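Finally got inside the old chapel at Gastness this morning! I've driven past it for years and the door was always locked. Posting a few notes while I still remember them.

So the outside fools you. Plain stone walls, little slate roof, nothing fancy. Then you step in and the ceiling is painted end to end — dark blue with gold stars, a bit faded over the altar where the damp got in.

The leaflet by the door says the roof was redone in 1980 and that they kept the old beams. I believe it, they're huge and all a little crooked.

There are 2 bells. The small one came over from the church at Aquino when that one closed, and it still has the Aquino parish name cast around the rim. You can go up and look if you don't mind a ladder (I minded, but I went). 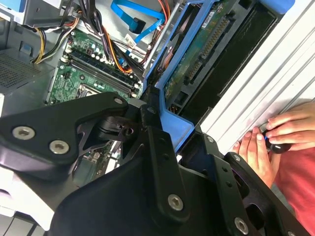
Amparo Nieto wrote back that the small bell was rung by hand for every wedding when she was a girl, and that the big one stayed quiet because the frame was too weak to swing it.

Love that. The frame's been fixed now, so both of them ring on feast days. I'm going back for the next one in August.

Also, the pews seat 50 if everybody squeezes. They're trying to raise 3000 for the west window, and there's a box by the font. I put in what I had on me — next time I'll bring more.

Posted August 4, 2018
Filed under: Old Churches & Chapels
14 comments · 37 shares
Contact | Back to top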